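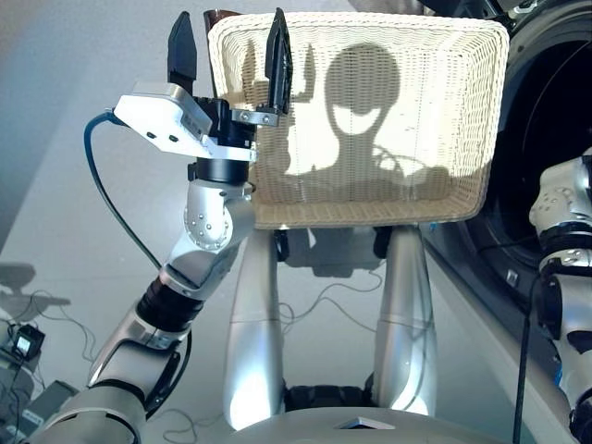

I started making basket liners when I got fed up with picking bits of wicker out of my jumpers, and the Turncombe is the one I've ended up making more of than anything else. It's a drop-in cotton liner with a deep collar that folds over the outside and ties at the corners. The collar is the bit I fussed over longest! You do need a basket with a rim for it to sit over, like the one in the photo, and then it stays where you put it when you're rummaging for the other sock. If yours is more of a soft floppy bag with no real edge, have a look at the Carrasco instead, as that one has a drawstring and pulls in tight underneath.

Turncombe basket liner, item 1712

The cloth is a mid-weight cotton that I buy by the roll from Wevoseck. I wash it before I cut it (all of it, in my own machine, with much grumbling from the rest of the house) so what arrives with you has done most of its shrinking already. The seams are flat and double stitched, and there's nothing scratchy on the inside. It comes in oatmeal, dark green, a faded brick colour and a narrow grey stripe. The stripe goes quickest and I'm usually waiting on more.

Item 1710 was the old version, if you bought one from me before June. It had a shallower collar and ribbon ties, and the ribbon frayed, which several of you told me, quite rightly. The new ties are made from the same cotton as the liner and they're longer too, so you can manage a proper bow. The body of the liner is cut to the same pattern, so if your 1710 fitted then a 1712 in the same size will fit as well.

Measuring up

Please measure the inside of the basket and not the outside. Go across the top at the widest point, then front to back, then straight down to the base. Write it down somewhere (I've got a drawer full of envelopes with numbers on and no idea what any of them belong to). There are 4 sizes in the drop-down and I'd go up one if you're in between. A little bagginess at the bottom is fine, and it disappears once there are towels in there. Round and oval baskets are both all right in the rectangular liner if they're not too deep, though you'll get a few tucks round the sides.

Made to measure takes up to 6 weeks at the moment. Send me your three measurements and a colour through the contact form and I'll come back with a price before you pay anything.

Washing

Machine wash warm with similar colours. Line dry if you can, or tumble on low, and iron the collar while it's slightly damp if you're the ironing sort. I'm not. The brick colour likes to be washed on its own the first couple of times.

What people use them for

Laundry mostly, and bread, and an awful lot of knitting. One customer has hers in a cat basket and orders a spare every winter. I've got one under the stairs full of hats and gloves, and another by the back door that was meant for pegs and now seems to be all dog leads.

The matching drawstring bags are on the Uvineo page with the peg bags, and they're cut from the same rolls, so the colours do go together if you order both at once.

Home Liners Bags Offcuts Measuring Delivery Contact Basket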